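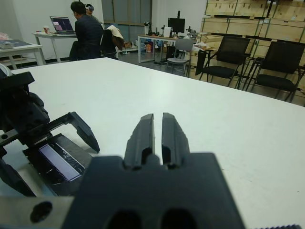 흰색 탁자 상판

검색어를 입력하세요 검색

흰 상판 얼룩 지우기, 소문난 방법부터 의심해 보기

흰 탁자를 쓰는 사람이라면 치약, 베이킹소다, 매직블럭 이야기를 한 번쯤 들어 봤을 것이다. 후기만 보면 안 지워지는 얼룩이 없다. 나는 이런 후기를 잘 믿지 않는다. 대개 닦은 직후에 쓴 글이고, 몇 달 뒤 상판이 어떤지는 적혀 있지 않다.

준비물은 중성세제, 미지근한 물, 부드러운 천 두 장이면 된다. 클렌다(Clenda) 같은 전용 세정제는 일단 사지 말자. 나도 한 통 써 봤지만 주방세제와 차이를 느끼지 못했다.

1. 마른 천으로 먼지와 부스러기를 먼저 걷어낸다. 모래알 하나만 끼어도 긁힌다.
2. 물 한 컵에 세제를 두세 방울 푼다. 많이 넣으면 헹구기만 귀찮아진다.
3. 천을 적셔 꼭 짠 다음 얼룩 위에 5분 올려 둔다. 문지르는 것은 그다음이다.
4. 바깥에서 안쪽으로 살살 닦고, 맹물에 적신 천으로 두 번 닦아낸다.
5. 마른 천으로 물기를 없앤다. 가장자리 이음새도 빼먹지 말 것.
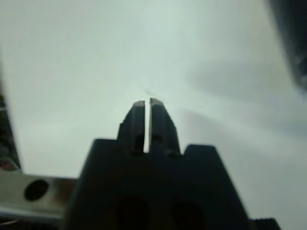 커피나 김칫국물은 여기까지 하면 꽤 옅어진다. 남은 자국은 하루 두었다가 3번부터 되풀이한다. 그래도 그대로라면 색이 표면 안으로 스몄다고 봐야 하는데, 이때 다들 매직블럭을 꺼낸다. 매직블럭은 아주 고운 연마재나 다름없다. 광택이 있는 상판에 쓰면 얼룩 대신 뿌연 자리가 생기기 쉽다. 꼭 써야겠다면 상판 밑면이나 구석에 먼저 시험하고, 불빛에 비스듬히 비춰 본 뒤 결정하자.

볼펜 자국에는 알코올이 듣는 편이다. 다만 도장이나 니스로 마감한 상판은 녹을 수 있으니 역시 시험이 먼저다. 락스와 식초를 섞으라는 글은 그냥 닫는 것이 좋다. 유독한 가스가 나온다. 베이킹소다와 식초를 섞는 방법도 거품만 요란할 뿐, 서로 중화되고 나면 세정력이랄 것이 별로 남지 않는다.

누렇게 변한 상판을 되살린다는 과산화수소 팩은 지난 5월에 낡은 선반으로 해 봤다. 11시간을 덮어 두었는데 군데군데만 밝아져서 전보다 보기 싫어졌다. 햇빛에 변색된 것은 닦는다고 돌아오지 않으니, 나라면 시트지를 붙이거나 식탁보를 깔겠다.

관련 글
- 식탁보 방수 코팅, 정말 필요한가
- 시트지 기포 없이 붙이기
- 나무 도마에 오일 먹이는 순서
- 살림 세제 19종 성분표 읽기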